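FOR IMMEDIATE RELEASE
November 22, 2019

Two-armed robot bench built in a Mornport shared workshop opens to members in January, plans free to anyone who wants them

MORNPORT – Hello, I'm Balthasar Sutter, and I've been asked to write this press release myself on the grounds that I'm the one who keeps going on about it. So, the news first: the two-armed bench we've been building at the Plollent workshop will open for booking by members in January, and on the same day we'll put the full plans, the parts list and all of our simulation files up for anyone to download, free, with no sign-up form.

If you only have room for a paragraph, that was it. The rest is for people who like this sort of thing (I do, very much).

The bench is called Trirnstead. It's a long work table with two robot arms bolted to it, side by side, and the idea is that the pair of them can do the sort of job where you or I would hold one bit steady and fit the other bit to it. Think of plugging a board into a housing, or lining up a rod with a hole. One arm on its own is surprisingly bad at this. I spent most of last winter proving it in my spare room with a single secondhand arm and a great many clamps, and what I mostly learned was how to make clamps.

I brought the problem along to Plollent's Friday evening and asked whether anyone fancied having a go at it with two. I expected a polite nod or so. By the time we locked up there was a drawing on the back of a pizza box, and that drawing is more or less the bench we have now, except that the legs are in a more sensible place.

Where the money went

We've had a lot of questions about cost, so I'll be plain. The second arm came to us used, from a packaging line that was closing down, and we paid 3,000 pounds for it. The table, the frame rail, brackets and the wiring came to another 1,000. Gasser, the metal shop on the other side of the yard, cut the base plates at cost and let us use their big drill on a Saturday, and I'd like to thank them properly in print: thank you, Gasser! We'd still be filing if it weren't for you.

The rest was paid for by members chipping in and by one very long cake sale. We haven't had a grant and there's no company behind us. If you run a workshop of your own and you're reading this thinking you couldn't afford it, please get in touch before you give up, as there are cheaper ways to do nearly every part of it and we found most of them just after we'd paid for the dear one.

Simulate first, bolt down later

The bit I'd most like other home builders to pinch from us is the order we did things in. Before anybody drilled anything, we built the whole bench in a simulator. Arms, table, grippers, the parts we wanted to put together, even a room for it all to stand in. I was against this at first. I like metal and I don't much like sitting at a screen, and I said so loudly and often.

I was wrong, and I've been reminded of it. In the simulator you can move an arm along the table with the mouse and find out straight away whether it can still reach. On the real thing that's an afternoon with a spanner and somebody's sore back. We shifted the bases so many times in the first month that the real tabletop would have looked like a cheese.

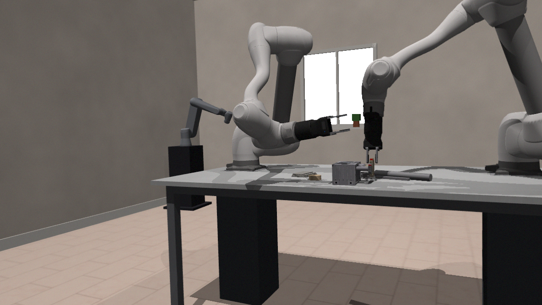 The other joy of it is that people could work on the bench from home. We only have the workshop for a couple of evenings a week, and a good few members have small children or late shifts or both. They'd try a new way of picking a part up at the kitchen table, send the file round, and the rest of us would pull it to bits by the morning. By the time the real arms went on we had more than 200 saved attempts at the same small assembly job, and plenty of them were terrible. I've kept the terrible ones in the download. You learn more from watching those, and some are very funny.

I should be fair about what simulation won't give you, too. Friction is the big one. Pretend parts slide together in a way that real ones refuse to, and a real cable has opinions about where it wants to be. We also found that our first real gripper fingers flexed a bit when they closed, which the simulated ones never do, so a grip that looked perfectly good on screen would let the part twist. We've since stiffened them with a strip of steel down the back. The drawings for that are in the pack under "fingers, second go".

Then there are the shadows. We have a simple vision set-up for finding parts on the table, and it was happy in the simulator right up until somebody turned on more realistic lighting, at which point it began treating shadow edges as things worth looking at. Better to find that out on a laptop! We now test every change under several sorts of light before it goes near the workshop, where the afternoon sun can be fierce and the strip lights flicker when the kettle's on.

What members will be able to do with it

From January any Plollent member who's done the safety evening can book the bench for a two-hour slot. You don't need to be able to write code. There's a teaching mode where you guide the arms by hand, save the positions, and play them back slowly, and for a lot of jobs that's all you'll want. If you do write code, there's a plain set of commands and you can run the same script in the simulator and on the real arms with one line changed.

The rule is that everything runs in the simulator before it runs on the bench. I know that sounds a bit headmasterly. But these are large arms and they don't know you're there, and a clash between the two of them would cost us months of cake. So: simulator, then slow speed with your hand on the stop button, then normal speed with the guard shut. The stop button is red, it's on the front rail, and you'll be asked to press it before you're allowed to do anything else, so that you know what it feels like.

We've got 3 starter projects ready to go. The first is a simple hand-over, where one arm passes a block to the other. The second is putting a small circuit board into a case, which was the job that began all this and which I still can't watch without holding my breath. The third is sorting a mixed tray of offcuts by size, and it's the one I'd suggest for anybody bringing a teenager along, as you get something working in a single evening and the offcuts are free.

After that it's over to you. One member wants it to repot seedlings. Another has asked, in all seriousness, about bread. I've said yes to the seedlings provided there's a tray under them, and I'm thinking about the bread.

What's in the download

The pack has the table and frame drawings, the base plate patterns as Gasser cut them, the wiring diagram, the simulator files with both arms and all our test parts, the control scripts, and a build diary that I wrote as we went along. The diary is long and not very well spelt. It does say what went wrong and on what evening, and I'd have paid good money for one like it when I was starting out.

You're free to copy, change and build any of it, and to sell what you make. All we ask is that if you improve something you send it back to us so that we can have it too. We'd especially like to hear from anyone who gets it going with different arms from ours. The simulator files are set up so that you can swap an arm for another model, though you'll need to redo the reach checks, and the notes explain how.

Come and see it

We're holding an open evening at Plollent before the bench goes live, with the arms running and the simulator up on a couple of laptops for people to have a try. It's free, the kettle will be on (so expect the lights to flicker), and there's level access from the yard side. Children are welcome with a grown-up. Local press are welcome too, and I'm happy to talk for as long as you can stand it, or to sit you down in front of the controls and let you have a go yourself.

The date will go up on the board by the Plollent door and on our web page as soon as the guard panels are back from being painted. The paint was meant to be blue. We'll see.

About Plollent

Plollent is a members' workshop in Mornport with wood, metal, textile and electronics benches. It's run by the people who use it. New members can turn up on any Friday evening for a look round.

Press contact

Balthasar Sutter, Trirnstead bench project, Plollent workshop, Mornport. Messages left at the workshop desk reach me the same evening. If you're writing about the build and want to check a technical point, please ask, and I'll do my best to keep the answer short.

ENDS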